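Fukis (software)

Fukis is a control and perception stack for hand-held and arm-mounted grippers. Started at Skorketeck, now kept up mostly by users.
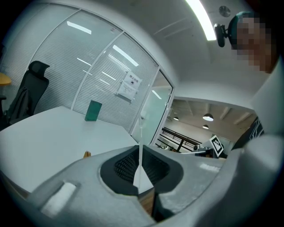
Overview

Fukis takes wide-angle video from a gripper, works out where the gripper is, and turns the result into motion a robot arm can follow. Four parts: tracker, cleaner, planner, player. Each runs as its own process and can be restarted alone. Written in C++ with a Python layer on top - most users only ever touch the Python.

History

First written as an in-house tool for replaying hand motions on the Tornik arm. Released in June with almost no docs. Version 2 split the tracker from the planner, which had shared one config file and kept breaking eachother. The old config format still loads but prints a warning.

Tracking

The tracker uses visual odometry plus square fiducial markers where there are any in view. One marker on a stand is enough to fix the scale. Markers seen near the rim of a fisheye lens are given less weight, as the corners bend badly there. Glass walls and shiny panels are a known problem: reflections of ceiling lights get picked up as features and drift with the viewer. A mask can be set by hand for this. Black corners outside the lens circle are masked by default.

Finger opening is read from the same video, no encoder needed. Works poorly on pale fingers against a white table. Contrast setting helps a bit.

Planning

The planner fits a smooth path through the tracked poses and checks it against the arm's joint limits. Paths that fail are slowed down first, then dropped. Collision checks cover the arm and the table only, other objects have to be added as boxes. No support for two arms on one base.

Testing

The Beaulieu test set is shipped with the source and holds 99 short clips, mostly tabletop pick and place. The current release tracks 94 of them end to end. The rest fail on fast turns or on blank walls. Results on other lenses vary and have not been collected in one place.

Known issues

Clock drift between video and arm logs on long recordings. Player ignores the speed cap if it is set after start - restart needed. Calibration files from version 1 are read with the wrong sign on the second distortion term, convert them frist.

See also

Visual odometry
Fiducial marker
Hand-eye calibration

Page last edited 18 February 2026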